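Call for Participants: Lay Readers for a New Devotional Series

Rultley Press, a publisher of Christian books and study materials, invites applications from members of church reading groups to take part in the review of a forthcoming devotional series. The series, issued under the Plumico imprint, follows the Psalms through the church year and is intended for use at home and in small groups.

The press is seeking 40 readers. Each will receive draft chapters by mail and return written comments over a period of 4 months. No theological training is required. Applicants should be 18 or older, read English comfortably, and have belonged to a Bible study or prayer group for at least one year. Members of all denominations are welcome to apply.

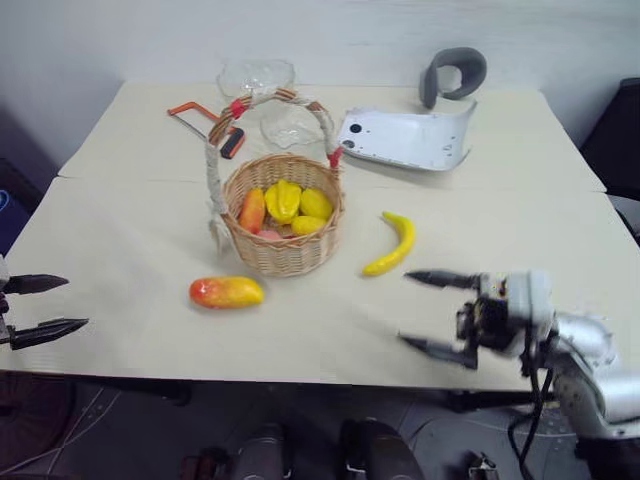
Readers will be asked to complete a short response form for each chapter. The form covers the clarity of the Scripture commentary, the length of the daily readings, and the suitability of the closing prayers for reading aloud. Comments on doctrine may be included and will be passed to the editors - they will not, however, receive individual replies.

Participants will attend one opening meeting at the Drenwood office, where the drafts will be introduced and the forms explained. Those who live too far away may join by telephone. Travel costs are not reimbursed.

Each reader who returns all forms will receive a stipend of $400 and a bound copy of the finished first volume. Names will be printed in the acknowledgments unless a reader asks to be left out. Drafts remain the property of the press and may not be copied or shared before publication.

To apply, send a letter of no more than one page stating your congregation, your experience with group study, and the devotional books you have used most. Letters should be addressed to Reader Review, Rultley Press, 2101 Lo Presti Avenue, Drenwood, and must be received by 10/6/19. Applicants will be notified in writing before the end of October.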